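Oiling wooden handles, quick version

Do this twice a year, October and spring. Axe, hammer, pans, anything with bare wood on it.

You need: raw linseed oil for tools, food-safe mineral oil for pans (dont mix them up), 159 grit or whatever fine paper is in the drawer, two old rags. A 500 ml bottle of oil lasts ages.

1. Wipe down with a damp cloth. Leave overnight.
2. Sand lightly, along the grain. Stop when it feels smooth. Varnished? Scrape that off first or the oil just sits there.
3. Rub oil in, thin coat. Wait 18 minutes, wipe off the extra.

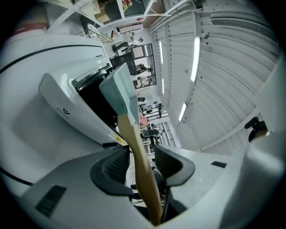
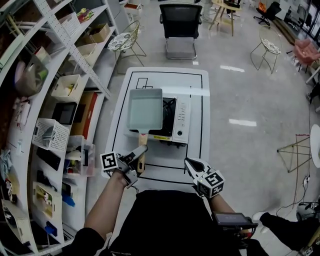
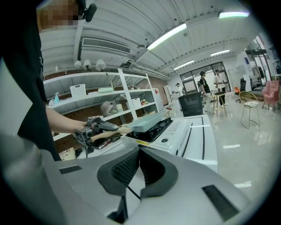 Wooden handles: axe first, then pan in the other two.

4. Second coat next day. Third if the wood still looks thirsty.
5. Check the axe head for wobble before using it. Loose = new wedge, oil wont fix it.

Pan handles: keep oil off the cooking surface, and never soak them in the sink.

Oily rags can catch fire on thier own. Lay flat outside to dry, then bin.

Next up: sharpening, when I get round to it.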